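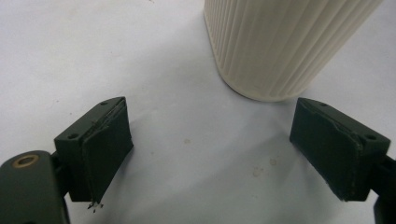
Equipment Support Desk, Tanner Building
Ticket subject: Hand-held grippers, worn finger pads, request for repair or replacement
Category: Equipment / Consumables and spares
Project: Patico
Supplier: Nanderora
Priority: Normal
Opened: 7 Nov 2020
Status: Awaiting delivery

Original request

The Patico table uses a pair of hand-held grippers, one for each hand. The pads on the inner faces of the fingers are wearing. The edges are rough and in places appear to be coming away from the mount, and there is fraying at the lower corners. The operators have asked whether the grippers should be replaced as a pair before the next block of sessions, or whether a smaller purchase would be enough.

The project's own preference is for a new pair. The quoted price from Nanderora is £944 for the pair, excluding delivery. The project has asked for this to be charged to the shared equipment line.

Reply from Equipment Support

The request has been received and entered in Zedden. A purchase of £944 cannot be charged to the shared line on a support ticket. The limit for a single ticket is £400, and anything above that must be submitted as a planned purchase with a supporting statement and one alternative.

Before the request is moved to the planned purchase queue, please confirm the following.

Whether the fault is confined to the pads, or whether the linkage, arms or cables are also affected.
Whether the screws holding the finger blocks are tight and undamaged.
Whether the grippers are still in use.
Which tasks are most affected.

Please do not glue the pads. Adhesive on the mounting face makes it harder to fit a replacement and the supplier does not accept returned fingers in that condition.

Reply from the project

The checks were carried out on both grippers. The fingers open and close through their full travel. No looseness was found in the linkage or at the pivot. The finger screws were tested with the correct driver and none required tightening. Both cables were checked at the connector and along their length, with no fault recorded on either.

The grippers remain in use. The task in progress is the bottle caddy task, in which one gripper works at the caddy while the other is held ready over the paper.

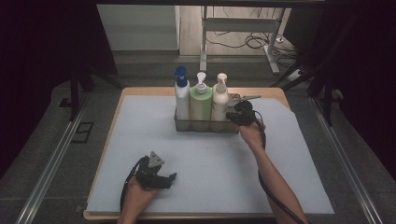 Attachment 2. Bottle caddy task, both grippers in hand.

Difficulty is reported mainly with smooth or rounded items. Operators describe having to close the fingers further than before to obtain the same hold. The ribbed items in the set have given less trouble. Thin metal parts can still be picked up, but the hold depends on where along the pad they are taken, and operators now tend to use the middle of the pad and avoid the corners.

A note was also made of small marks on the white work surface. These are a matter of cleaning and do not form part of the request.

Reply from Equipment Support

Thank you. On the information given, the fault is limited to the pads. Pads are treated as consumables, and the desk would not normally support replacing a complete gripper for this reason.

Nanderora supplies replacement pads separately. The current price is £100 for a pack of 20, and the pack fits both the left and right fingers. Fitting can be carried out at the bench in the Tanner Building without charge to the project.

The two courses open to the project are set out below.

Course A
Replacement pads, one pack of 20: £100
Fitting: no charge
Approval: this ticket
Time out of service: one morning for each gripper

Course B
New pair of grippers: £944
Delivery: to be quoted
Approval: planned purchase, next review
Time out of service: none, as the present pair would continue until delivery

The desk recommends Course A. It should be noted that a new pair is supplied with the same pad material, and the same wear should be expected on it in due course. A budget for pads will be needed whichever course is followed.

Reply from the project

Course A is accepted. The project wishes to record one concern. At present there is no spare gripper on site, and the work requires both hands. If one gripper fails, the table stops. The original request was made partly with this in mind, although this was not stated at the time.

Please advise whether a spare can be considered separately.

Reply from Equipment Support

A spare may be requested separately and should be described as a spare, with the effect of a stoppage stated plainly. The review will wish to know how many sessions would be lost and whether the grippers could be shared with another table. Nanderora does sell single grippers but has not given a price for one. The desk has asked for a written quotation and will attach it to this ticket when it is received.

For planning purposes, the project is advised to enter the following in its equipment plan.

A yearly line for pads, initially set at two packs.
A single spare gripper, price to be confirmed.
One replacement cable of each length in use.

The line for pads should be reviewed after the first pack has been used. A record of the fitting date of each pad should be kept in Zedden so that the next figure can be based on actual wear. A simple entry giving the gripper, the finger and the date is sufficient.

Action log

Order for one pack of pads raised in Zedden and approved within the ticket limit.
Order acknowledged by Nanderora. Delivery expected in November.
Request for £944 withdrawn by the project and removed from the queue.
Quotation for a single gripper requested. Not yet received.
Project to check the pads at the start of each session until the new ones are fitted, and to stop using a gripper if a pad lifts from its mount.
Bench time to be booked once the pads arrive. The left gripper will be fitted first.

Ticket to remain open until both grippers have been returned to the table.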